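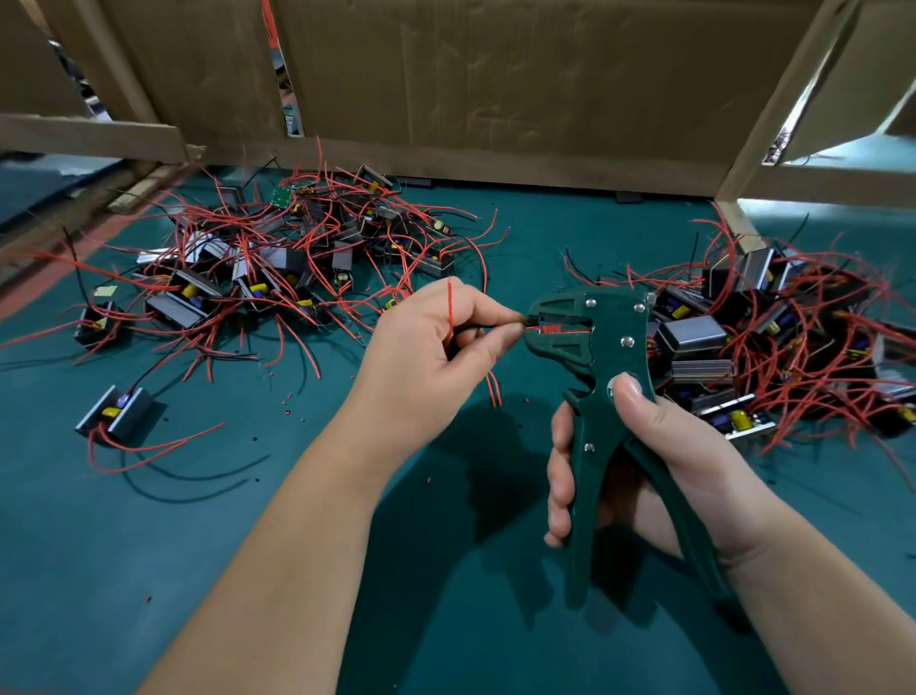 Leaving the Payroll Office for the Repair Bench

By Tímea Nyitrai
8/6/18

Aileen Soriano worked in payroll at Alletti until she was 47. She now fixes radios, lamps and small appliances in a rented storefront in Okwood, two doors down from the post office.

She did not plan the change for long. Her department was moved to another state in March, and she was offered a choice between relocating and a severance check.

"I took the check," Soriano said. "My mother lives here and I wasn't going to leave her. I figured I had maybe a year before I had to go look for another office job."

She had been repairing things for neighbors on weekends. Her father taught her to solder when she was in grade school, and she later took an evening class in household wiring at the community college. The class met for one semester. The rest she learned from service manuals and from breaking things.

"I ruined a very nice record player," she said. "It belonged to my cousin. I paid him for it, and I still have it in the back for parts."

Rent on the storefront is $900 a month, which Soriano said was the number that worried her most. She charges a flat fee to look at an item and gives the customer a price before she starts. If the repair would cost more than the thing is worth, she says so.

"People get upset about toasters," she said. "They don't want to hear that a new one is cheaper. But they will spend $200 on a lamp that was their grandmother's, and I understand that."

Most of her work is lamps. Old cords crack, sockets wear out, and plugs get pulled by the cord instead of the body. She also sees a lot of mixers around the holidays.

Asked what she misses about payroll, Soriano named the health insurance first and her coworkers second. She has lunch with four of them every month or so.

"It's quiet in the shop," she said. "I keep the ball game on. Some days I talk to three people, and two of them want to know if I do phones. I don't do phones."

She keeps her own books, and she said that part has been easy. Setting prices has been harder. In the first weeks she charged too little for anything that took her a long time, on the theory that a faster person would have charged less. Her sister talked her out of it.

Soriano has not decided whether to renew the lease. She would like a place with better parking and a sink that drains.

"Ask me in the spring," she said.

Recent stories
Salminen Bakery moves to a larger kitchen
Jukeo to close its downtown store
Library book sale needs tables
What to know before you sign a commercial lease

Contact us | Copyright 2018 | Back to top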